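Protokoll der Sitzung der Arbeitsgruppe Vormachen und Fernführung

Projekt Drenden, Standort Anport
3. Februar 2019
Beginn 9.30 Uhr, Ende 11.15 Uhr

TOP 1 Genehmigung des Protokolls der Januarsitzung
Das Protokoll wird mit einer redaktionellen Änderung zu TOP 4 genehmigt.

TOP 2 Stand der Vorführungen
Die Projektleitung berichtet, dass im Januar 456 Vorführungen aufgezeichnet wurden. Der Gesamtbestand beträgt damit 3622. Von den neuen Aufzeichnungen wurden 26 verworfen, überwiegend wegen Abbruchs durch die bedienende Person. Die Firma Destow bittet darum, verworfene Durchgänge künftig nicht zu löschen, sondern gesondert abzulegen. Die Arbeitsgruppe stimmt zu.

TOP 3 Handführung und Fernsteuerung
Die Vertretung von Doucet stellt den Vergleich beider Verfahren vor. Bei der Handführung gelingt die Annäherung an das Objekt ruhiger, allerdings gerät die Hand der führenden Person regelmäßig ins Kamerabild. Die Fernsteuerung vermeidet dies, verlangt aber eine längere Einarbeitung. Strittig bleibt, ob Aufzeichnungen aus beiden Verfahren gemeinsam zum Training verwendet werden dürfen – eine Entscheidung wird vertagt, bis die Auswertung von Destow vorliegt.

TOP 4 Aufgabe Holzkasten
Für die Greifaufgabe am weißen Tisch wird die Ausgangsstellung neu festgelegt. Der Greifer steht zu Beginn jeder Vorführung mit leicht geöffneten Fingern über dem Tisch, die Fingerspitzen zeigen nach unten. Der Kasten liegt mit der Maserung quer zur Blickrichtung der Kopfkamera.

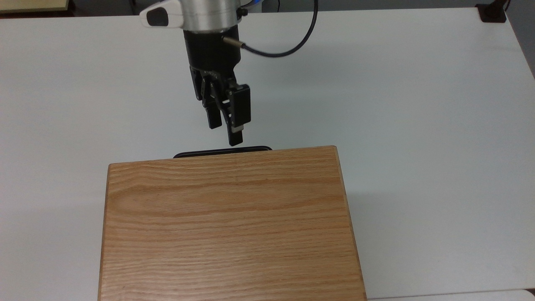 Die Annäherung erfolgt senkrecht und ohne Zwischenhalt. Korrekturen während des Absenkens sind zulässig, ein erneutes Anfahren aus der Ausgangsstellung gilt als neuer Durchgang. Je bedienender Person werden höchstens 12 Durchgänge in Folge aufgezeichnet, danach ist eine Pause einzulegen.

TOP 5 Verschiedenes
Der Zugang zum Ablageverzeichnis wird für Doucet freigeschaltet. Die Bedienungsanleitung zur Fernsteuerung ist an TOP 4 anzupassen; zuständig ist der Standort Anport.

Der Termin der nächsten Sitzung wird schriftlich mitgeteilt.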